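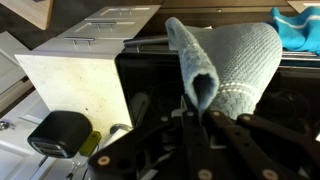

The gripper holding a folded towel during a club session.

How does a robot pick up a towel?

Information for pupils from the Grastby Young Engineers' Club
Published 2020-11-29

Picking up a towel is easy for you. For a robot it is a hard job, and it is the project that members of the Grastby club have chosen for this term.

Why are towels difficult?
A cup or a brick keeps its shape when it is lifted. A towel does not. It bends, droops and folds over on itself, and it may look different every time it is picked up. The robot must find a good place to hold before it closes its fingers.

What is a gripper?
A gripper is the robot's hand. Look for the round rivets on the dark finger links. They mark the joints, which do the same work as your knuckles. When the links move, the fingertips come together and pinch the cloth.

Where is the camera?
A small camera is fixed near the gripper, at the robot's wrist. It moves when the hand moves, so the robot always has a close view of its own fingers. Imagine having an eye on your wrist!

Who does what?
Members work in two teams, called Surno and Pan. Team Surno guides the robot and practises the lift. Team Pan studies the camera pictures and writes down whether each grip was on one layer of cloth or on a fold. The teams change places after four sessions, so that every member learns both jobs.

What happens next?
In November the club began preparing for the Fastine Challenge, a competition for school and community clubs. Each club must show its robot lifting a towel, carrying it and laying it on a shelf. Marks are also given for a clear project diary – including the attempts that went wrong.

Try it yourself
Ask a partner to drop a small towel on a table. Using only your thumb and one finger, lift it and lay it down flat. Then try again with your eyes closed. Which parts of the job were harder without looking?

Words to know
Gripper: the part of a robot that takes hold of things.
Joint: a place where two parts meet and can move.
Rivet: a metal pin that holds parts together.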